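Thread: Hats on a rack - how many demos before it stops being silly?

hinport_dan
2021-04-21
We started on caps this week and I'm having a blast! Two caps, one coat rack, hand-held grippers, and a policy that so far loves mugs and has never met anything floppy. Pascal Vogler wants 1,000 demos before we train. I say train at 20 and look.

Brophy
20 will tell you nothing. You'll get a policy that knows one hook.

hinport_dan
Sure, but it'd know it by tonight - and I'd see if the brim confuses it.

Dudo
With Brophy on this one. On Plavow we trained early, fell for a nice curve and redid the lot in May. Move the rack every 12 demos or so. Got any views to show?

hinport_dan
Gripper views first, then the one from head height:
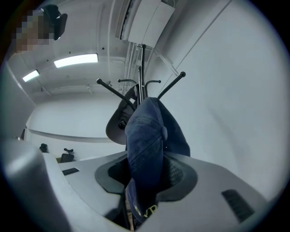
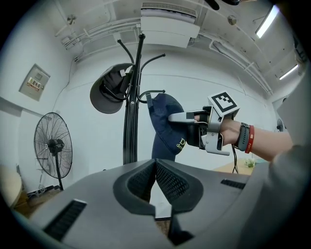
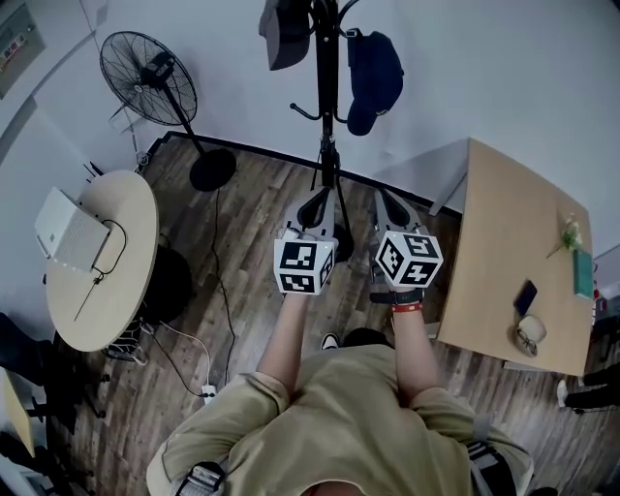

Moving the rack is a great idea, I'll try it! What I'm really after is variety in the grasp, more than in the room. Crown pinch, brim pinch, side pinch, all mixed up. In the first one the cap is folded up in the jaws with the brim down in the opening, and I love that the rack is still in view above it. In the second the other gripper is on the brim.

Brophy
OK, the brim grasp is nice. Still not training on 20.

Dudo
Split the difference and do 3 rack spots first?

hinport_dan
Deal. Going back in!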